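**Cahier d'atelier, juin : levain, suite**

Repris le levain de seigle ce matin à 7 h. Il avait passé la nuit à 18 °C dans la réserve, bocal couvert d'un torchon. Odeur franchement acétique, surface un peu affaissée. Rafraîchi à parts égales (farine T80, eau du robinet reposée). Yabsira pense qu'on attend trop entre deux rafraîchis et je suis plutôt d'accord, à voir sur la semaine.

Pâte du jour : 1,283 kg au total après autolyse, pesée dans la cuve, tare déduite. Hydratation un peu plus basse que la dernière fois, la farine Beltura boit moins que celle de Shao. À noter dans le tableau, je ne l'ai pas encore fait. Sel ajouté en fin de frasage. Trois rabats, un toutes les 30 minutes. Au deuxième la pâte collait encore aux doigts, au troisième elle se tenait.
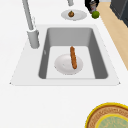 Pointage plus long que prévu, l'étuve Vindow met du temps à monter en température quand on ouvre la porte. Penser à sortir la sonde avant de charger. Nuria a proposé de laisser une cuvette d'eau tiède en bas, essai à faire sur la prochaine fournée, en ne changeant rien d'autre.

Division puis détente de 10 minutes sous toile. Façonnage serré pour la moitié des pâtons, lâche pour l'autre. Les pâtons serrés se sont déchirés à deux endroits sur la soudure. Je crois que la détente était trop courte, Nuria penche pour un manque de force au pétrissage. On n'a pas tranché.

Cuisson sur pierre, buée au départ, porte entrouverte à la fin. Grigne correcte sur les lâches, presque rien sur les serrés. Mie assez régulière, goût acide en arrière, moins marqué que ce que l'odeur du levain laissait craindre.

À faire :

- recommander des lames (Prornis, réf. dans le classeur vert)
- passer le levain à deux rafraîchis par jour
- refaire la même pâte avec détente doublée
- demander à Yabsira ses relevés de pH, il me manque ceux de la première série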